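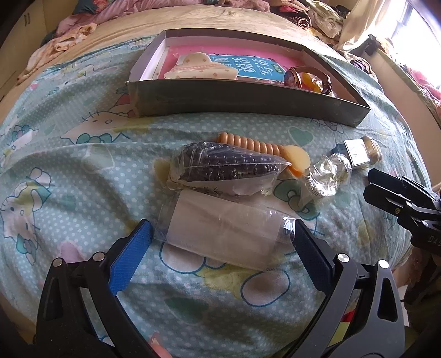 Tools & Code > Features > Control software

6/10/22 | By the Features Desk

Tuker is a planner, a piece of software that decides what a pair of hands should do next, and it gets better every time its authors take something out of it. The first version had a rule for almost every kind of object. The current one has a short list of questions it keeps asking, many times a second: where is the nearest thing I can hold, what is touching it, and how sure am I about its edges? That last question is the one I got hooked on. Take a clear plastic sleeve with a sheet of paper in it, lying on a polka-dot bedsheet. You and I see the sleeve right away. A depth camera may well see the paper, some glare, and a lot of polka dots. Put a little bag of dark beads next to it, and a watch with a tan strap, and you have a lovely hard problem on one bed.

The old answer was to find the object first and plan second. Tuker does both at once. The perception side, a package called Gough, doesn't hand over a clean outline. It hands over a kind of fog, thick where it is confident and thin where it is guessing, and the planner moves through that fog looking for a grip that works for most of the shapes the thing could be. If the guess gets worse on the way in, the plan changes on the way in. I watched the replay tool run this at quarter speed and I could have sat there all afternoon.

And the replay tool – I have to talk about the replay tool! Each run is stored as one log, with the camera view, the finger gap and the planner's top 2 choices on the same timeline. Drag the slider back and you can see the exact moment it changed its mind. There are 225 tidying runs in the Trornbridge test set, and in nearly 7 out of ten of the failures the wrong choice had been leading well before the fingers closed. You could never have seen that in the old text logs. Since March, the team has started every bug hunt from the slider.

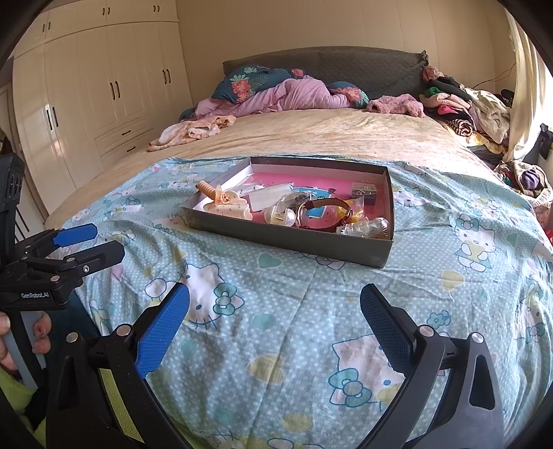
One early user at Kosgate wrote in to say that the fog is great until you have to tune it. There are too many settings, the message went on, and a small change for shiny wrappers can make the planner shy about plain cloth. That's fair, and I ran into it myself. The defaults are good, but once you leave them you are on your own for a while, with a help page that mostly repeats the names of the settings.

A new tuning view is in the works. It replays old logs with your changed settings and marks each spot where the planner would have picked differently, so you can try an idea over lunch without moving a single motor. The build I used crashed on long logs and drew its labels on top of each other, and I still kept it open all week – mostly to watch what it would do with the beads.

Contact the editors | Copyright 2022 | Back to top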